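Home | Plot diary | Seeds | Recipes | About

Broad beans in November, and why I'm converted

August 23, 2018

I know, I know, it's still summer and I'm already going on about autumn sowing! But I spent last evening with the seed tin open and I can't wait. Last year I put in a whole row of Aden beans in November, up at the Hesdale plots, and they were the best thing I grew. Out of 51 seeds only five failed, and we were picking weeks before the spring-sown ones had even flowered.
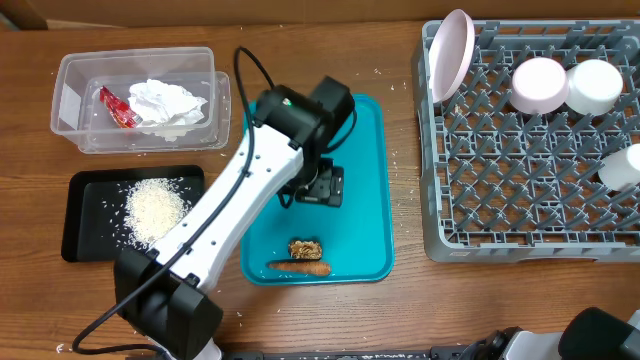 Rice on the black tray.

The soil up there is heavy and the wind comes straight over from Fullen, so I was sure they'd rot or snap. They did neither. I sowed them two inches deep in a double row, firmed them in with my boot and put twiggy sticks down both sides. Mice are the real pest (they had half of my first lot, years ago), so now I lay holly clippings over the row until the shoots are through.

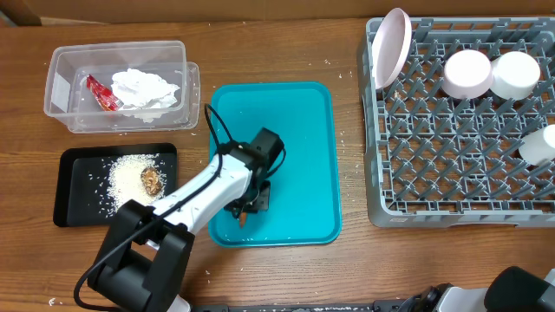

Spacing is where I used to go wrong, because I'm greedy and like a full row. Nine inches between plants feels like a terrible waste in November and just right by spring. Don't fling them about like the rice grains all over that tabletop, tempting as it is on a cold morning! I use a marked cane now, and it's so much easier to hoe between them. 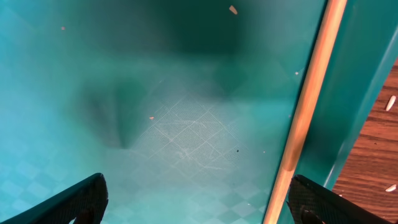

I'm also trying Saliba this time, a shorter one that should cope better at the windy end. I've ordered 30 seeds to start with, and if they do well I'll save my own. The pods need to go black and leathery on the plant before you pick them for seed,

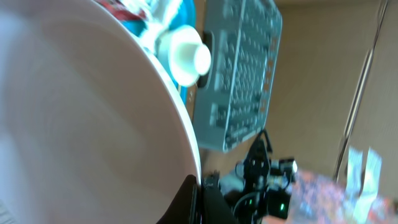
and then they want a good fortnight somewhere airy before you shell them. Mine hang in the shed in an old onion net. I still have Aden seed from this year to sow as well, so there'll be two rows, and I may squeeze in a third if the leeks come out early.

Print this page | E-mail this to a friend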